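Rutimum (robot teaching method)

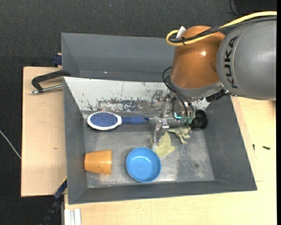 A KUKA arm with a two-finger gripper over a metal bin of household objects.

Rutimum is a method of teaching a robot arm to pick up mixed objects by having a person steer it from a distance. It was developed at Zadisel by Panagiotis Radonjić and Boris Hoxha as a follow-up to Kandex, an earlier system in which the operator held the arm and moved it by hand.

Method

The operator moves a handheld controller and the gripper follows. Joint positions and finger opening are recorded throughout – a single recording is called a demonstration. A standard set has 400 demonstrations, made in sessions of 36. The bin is clamped to the table, and its contents are rearranged after every 8 demonstrations. Objects include brushes, cups, bowls and cloths.

Comparison with hand guiding

Hand guiding needs no controller and is easier to learn, but the operator's arms can block the camera's view of the bin. Remote control avoids this. It gives the operator less sense of contact, and new operators tend to press too hard on soft items such as cloth. Radonjić recommended 100 practice picks before any recording is kept.

Related systems

Rennie, a later version by Hoxha, uses the same recording format and supports both ways of teaching.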